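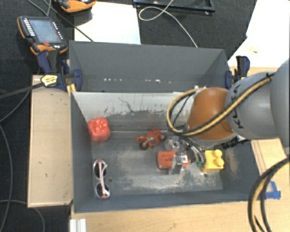 Stock that cannot be found is stock that has been lost, according to a stores clerk at the Isgate depot, whatever the ledger shows.

Chapter 6
Location Systems and Record Accuracy

6.1 Fixed and floating locations

A fixed-location store assigns each item a permanent address. Capacity must therefore be set for peak holdings, and average utilization is low. A floating-location store assigns any vacant address at receipt. Utilization improves, but retrieval depends entirely on the record.

The Stadeck parts centre operated 3000 fixed addresses until February, when 960 of them were converted to floating use. The remainder were kept for fast-moving lines – chiefly fasteners and seals – whose pick paths had already been optimized. Record accuracy is defined in this chapter as the proportion of addresses at which the recorded and physical quantities agree within tolerance.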